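Comment rédiger la fiche d'un vapeur à partir de sources dispersées

Cette page s'adresse aux personnes qui désirent établir la fiche d'un navire à vapeur du dix-neuvième siècle : constructeur, machine, immatriculation, propriétaires, voyages, fin. Le français n'est pas ma langue maternelle et je prie le lecteur de m'excuser si certains termes de marine sont employés avec un peu de raideur. Les termes anglais sont laissés entre parenthèses, car les registres que j'utilise sont presque tous en anglais.

Je prends le cas du Noiphan, petit vapeur à hélice construit par le chantier Jirdale et immatriculé à Brallton. Il m'a demandé deux hivers de travail, surtout à cause d'une confusion que j'explique à l'étape 4.

Ce qu'il faut avoir sur la table

Un cahier ou un tableur, peu importe. Une copie de l'acte d'immatriculation, si vous l'avez. Un dictionnaire technique de l'époque : les dictionnaires modernes traduisent mal les mots de la chaudière. Prévoyez aussi du temps, et de quoi manger, quand les microfilms se lisent à la maison le soir. 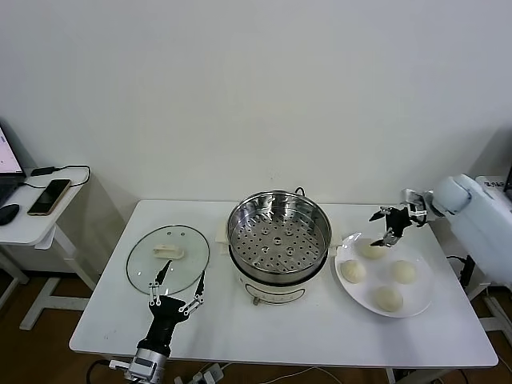

Étape 1. Fixer l'identité du navire

Le nom ne suffit jamais. Dans la même décennie, trois navires peuvent porter le même nom, et un même navire peut en porter trois. Il faut donc chercher le numéro officiel (official number), qui reste attaché à la coque malgré les changements de nom et de propriétaire. Si votre navire est plus ancien que ce système, ou s'il a été perdu avant de recevoir un numéro, notez à la place le port, l'année et le numéro d'ordre dans le registre du port. Pour le Noiphan, c'est le numéro 31 du registre de Brallton.

Écrivez cette identité en haut de la fiche et recopiez-la sur chaque feuille. Je ne l'ai pas fait au début, et j'ai mélangé les feuilles de deux navires.

Étape 2. Relever la construction

Notez dans cet ordre :
- le chantier et le lieu ;
- le numéro de coque (yard number), ici 28 ;
- la date de lancement, puis la date d'achèvement, si elles sont différentes ;
- le matériau de la coque ;
- le nombre de ponts et de mâts ;
- la longueur, la largeur et le creux, dans l'unité de la source.

Ne convertissez pas les pieds en mètres dans la fiche même. Les registres donnent souvent des pieds et des dixièmes de pied, tandis que les journaux donnent des pieds et des pouces. Un lecteur qui voit seulement des mètres ne peut plus retrouver laquelle des deux mesures vous avez lue. Mettez la conversion dans une note, si vous y tenez.

Pour le tonnage, gardez les deux valeurs. Le Noiphan est donné pour 215 tonneaux bruts dans l'acte et pour 200 dans une annonce de vente. Les annonces arrondissent volontiers, et c'est l'acte que je retiens, avec l'annonce en note.

Étape 3. Décrire la machine

C'est la partie où un débutant se trompe le plus. La puissance nominale (nominal horse power, abrégée n.h.p.) est calculée selon une formule qui tient compte surtout des dimensions des cylindres. La puissance indiquée (i.h.p.) est mesurée sur la machine en marche. La seconde est généralement beaucoup plus grande que la première. Si la source écrit seulement « hp », écrivez « hp » et ne complétez pas.

Relevez ensuite le type (simple, compound, triple expansion), le nombre de cylindres, leur diamètre et la course du piston. Il arrive que le constructeur de la machine soit une autre maison que le chantier. Cherchez toujours cette information séparément : le journal local en parle le jour où la coque est remorquée vers le quai pour recevoir ses chaudières. 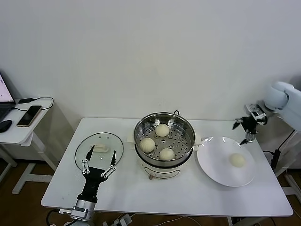 Cuiseur vapeur électrique, couvercle en verre et assiette.

Une remarque sur les chaudières. Elles étaient remplacées plus souvent que la machine, parfois plusieurs fois dans la vie du navire. Une mention comme « new boilers » dans un registre de classification n'indique donc pas une nouvelle machine. Elle est néanmoins précieuse, parce qu'elle vous dit que le navire est resté immobile quelque temps et dans quel port.

Étape 4. Suivre les propriétaires

Le registre anglais divise la propriété en soixante-quatre parts. Chaque vente d'une part donne une ligne, et les lignes sont souvent écrites par des mains différentes. Je conseille de faire un petit tableau avec le vendeur, l'acheteur, le nombre de parts et la date, puis de vérifier que le total fait toujours soixante-quatre. Quand il n'est pas juste, il manque une page ou vous avez lu un six pour un cinq.

Faites attention à la différence entre le propriétaire et l'armateur gérant (managing owner). La compagnie Lernley paraît dans tous les journaux comme si le Noiphan lui appartenait. Pourtant, dans les premières années, elle n'en possédait pas une seule part : elle le gérait pour un groupe de marchands de Brallton. J'avais rempli toute une colonne avec le mauvais nom, et j'avais ensuite attribué au Noiphan les voyages d'un autre vapeur de cette compagnie.

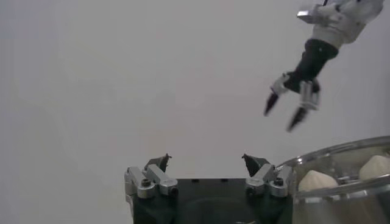 Pour sortir d'une telle confusion, revenez au capitaine. Les listes de mouvements donnent presque toujours le nom du capitaine après celui du navire, et deux vapeurs de la même compagnie n'ont pas le même capitaine le même mois. J'ai fait une liste des capitaines par année, et les voyages se sont séparés en deux groupes assez nettement. Il reste quelques lignes douteuses, que j'ai laissées avec un point d'interrogation.

Étape 5. Établir la chronologie

Une ligne par événement : la date, le verbe, le lieu, la source. « Quitté », « arrivé », « mis en cale », « échoué », « renfloué ». Je préfère des verbes très simples, toujours les mêmes, afin de pouvoir trier le tableau plus tard.

Le journal donne souvent la date de publication, et le départ a eu lieu un ou deux jours avant. Si l'article dit « hier », corrigez et indiquez que vous avez corrigé. S'il ne dit rien, écrivez « annoncé le » devant la date. Méfiez-vous aussi des départs annoncés à l'avance dans les publicités : le navire attendait la marée, le charbon, ou simplement des passagers.

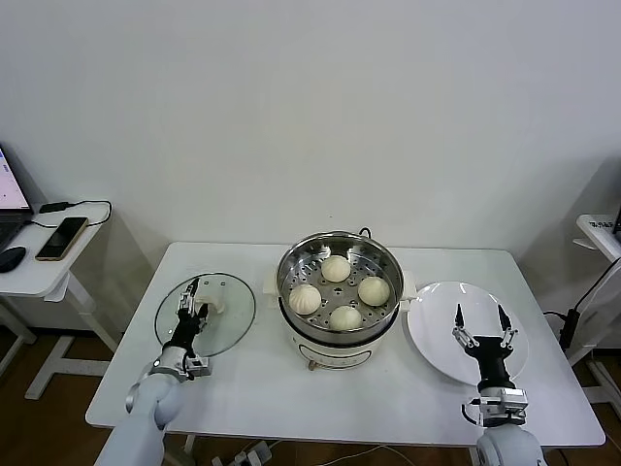 Étape 6. Traiter les accidents

Un accident produit beaucoup de papier, et ce papier se contredit. Lisez d'abord le rapport d'enquête, s'il existe, ensuite le journal du port le plus proche, et en dernier les journaux des grandes villes, qui recopient avec des fautes. Les noms de lieux souffrent particulièrement. Un banc de sable peut être écrit de quatre façons dans la même semaine ; choisissez la forme de la carte marine de l'époque.

Pour les victimes, recopiez les noms comme ils sont dans la source et n'harmonisez pas l'orthographe. Des familles consultent ces fiches.

Étape 7. Noter la fin du navire

Perdu, démoli, vendu à l'étranger, transformé en ponton. L'acte porte d'habitude une mention de clôture (register closed) avec un motif. La date de clôture peut être très postérieure à l'événement, car le propriétaire oubliait de déclarer ou ne voyait pas d'urgence à le faire. Donnez les deux dates quand vous les avez.

Le Noiphan a été vendu à l'étranger en juin et je perds sa trace ensuite. La fiche s'arrête donc sur les mots « destin inconnu ». Si un lecteur connaît un registre où il pourrait figurer sous un autre nom, la coque 28 de Jirdale est l'indication à chercher.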